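Estcombe Allotment Association
Minutes of the meeting held 2025-12-19

Present: seven members of the board and 5 plot holders. Apologies were received from two members.

1. Minutes of the September meeting
Approved with one correction. The gate at the Larnudine Road end is to be repainted, not replaced.

2. Water
The meter reading was passed round. The leak near the lower plots was fixed by Manole Plumbing at a cost of $570, paid from the repair fund. Water will be shut off over the winter as usual – plot holders should empty their barrels before the first hard frost.

3. Rents
The chair proposed raising the yearly rent for a full plot to $90. One member felt that half plots should stay at the present rate. After some discussion both points were put to a vote together and carried, with two against.

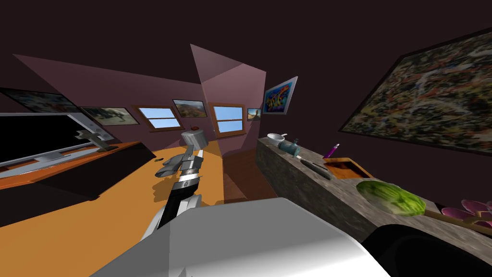

4. Compost and wood chips
Grullum Tree Service has offered free wood chips again. The drop-off spot by the fence was too muddy last time and the truck left ruts, so the load will go beside the parking area. Members are asked not to put bindweed or cooked food in the shared bins.

5. Waiting list
There are 7 names on the list. Two plots have been given up and will be offered in order. The plot by the north hedge is badly overgrown – it was agreed to waive the first three months' rent on it.

6. Other business
A plot holder asked about keeping hens. The lease will be checked and the matter brought back to the next meeting.

Meeting closed at 8:40 p.m.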